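Project report, second draft, with changes after the January review

# What does the triangle tell you? Household plastic sorting in Kimstead

The town's sorting leaflet has a cheerful line on its front page: "If it has the triangle, it can have another life." I started this project because I didn't believe it, and I should say so before anyone reads the results. I have tried to write down what I found even when it went against me, and in one place it did.

Most of us have the same kind of plastic at home. There are clear tubs, small boxes with lids, bottles, trays from the store. Some get used for years and some go out the same evening. The leaflet treats all of them alike.

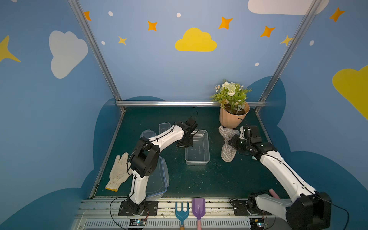

Daranee Tanasarn
Student, Environmental Studies project group

## The question

I wanted to know two things. Do people in Kimstead look at the mark on a piece of plastic before they decide which bin it goes in? And if they do, does looking help them get it right?

The second question is harder than it sounds. The triangle with a number in it says what kind of plastic the object is made from. It doesn't say that the local plant takes it, or that anyone buys it after it has been sorted. A tub can carry a perfectly good mark and still end up in the landfill pile because of its shape, its color, or the food stuck to it.

## What I did

I left a form and a tally sheet at 83 homes in two parts of town, the old streets near the river and the newer blocks by Thevar Road. The form had nine questions. The tally sheet asked people to write down every piece of plastic they threw out or sorted over two weeks, with the mark if they found one, and the bin they chose.

I got 41 sets back. People who fill in a tally sheet for two weeks are probably people who care about sorting, so my numbers are likely to make the town look better than it is. I could not think of a fair way to fix that. My adviser suggested weighting the answers by street, but with so few forms I thought it would only make weak numbers look strong.

I also wrote to Patolent, the company that runs the sorting plant, and asked for its list of accepted items. I asked for the share of collected plastic that gets sold on as well. The list came the next day. The share never came.

## What came back

The tally sheets listed 1,962 pieces of plastic. Bottles were the easy part: nearly everyone put them in the right bin, and hardly anyone wrote down a mark for them. They knew bottles went there and didn't check. So the best sorting in my whole survey was done without the triangle.

Tubs and lids were a mess. Several homes put a tub in one bin and its lid in another, and both choices could be defended from the leaflet. Page two says to keep lids on. Page three says loose lids are too small for the machines, without saying what to do with a big one.

Of the 41 homes, 20 said they "always" look for the mark. I compared their sheets with the others, using the Patolent list as the answer key. Their tubs and trays were sorted no better. Where they did do better was film and wrapping, which they kept out of the bin more often. I had expected no difference at all, so I was wrong about that. I still doubt the mark deserves the credit. Film rarely carries one, and it may be that people who look for marks have also read the rest of the leaflet.

## Can people even find the mark?

I had three complaints about this on the forms and then went through my own kitchen. Printed marks are fine until the label comes off. Molded ones last, but on clear plastic they have no color of their own and you need to catch the light at the right angle. Lettering beside them can be smaller still. I don't think it's reasonable to build a town's sorting rules on something people have to hunt for over the sink.

The "clean" rule is no better. The leaflet says containers must be "clean and free of food." How clean? Crumbs? A smear in one corner? Patolent's list says "lightly rinsed," and the two don't mean the same thing.

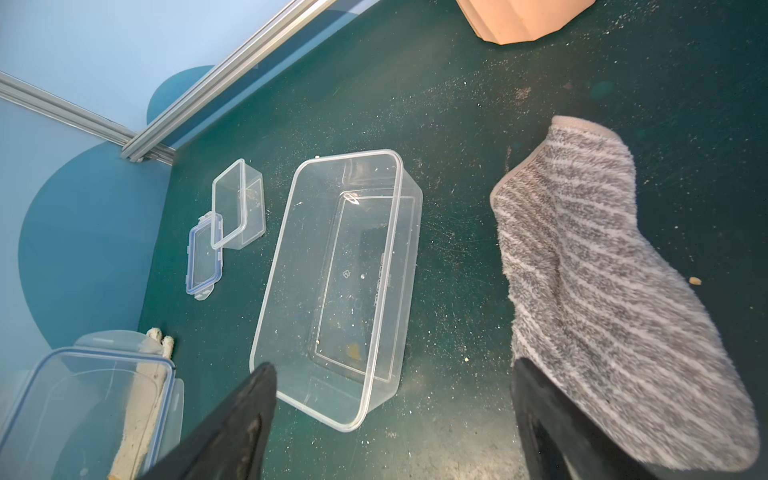

According to one of the returned forms, I've stopped washing them. I used to run hot water over every tub, and then I thought about what the hot water costs, and whether the tub was going anywhere good. If the company showed me where it goes I'd start again tomorrow.

I read that answer many times. It would be easy to file it under "lack of awareness," which is what the Skullila school program calls it when people don't sort. I don't think it is that. The writer had thought about it more than the leaflet has. My own form didn't ask about hot water, and it should have.

## Problems with my own work

- Two weeks is short, and one of them included a holiday, so there were more party trays than usual.
- I used the company's list as the answer key. If the list is wrong, so are my scores.
- People wrote the sheets themselves. I didn't open any bins.
- My question about "always" looking invites people to flatter themselves.

## What I would change

The leaflet should drop its front-page line. A plain list with drawings of accepted shapes would do more. Lids need one rule, on one page. The share of plastic sold on should be printed next to the amount collected, and until it is I don't see why anyone should take the word "recycled" on trust.

I have sent a second letter to Patolent and will add the reply as an appendix if there is one.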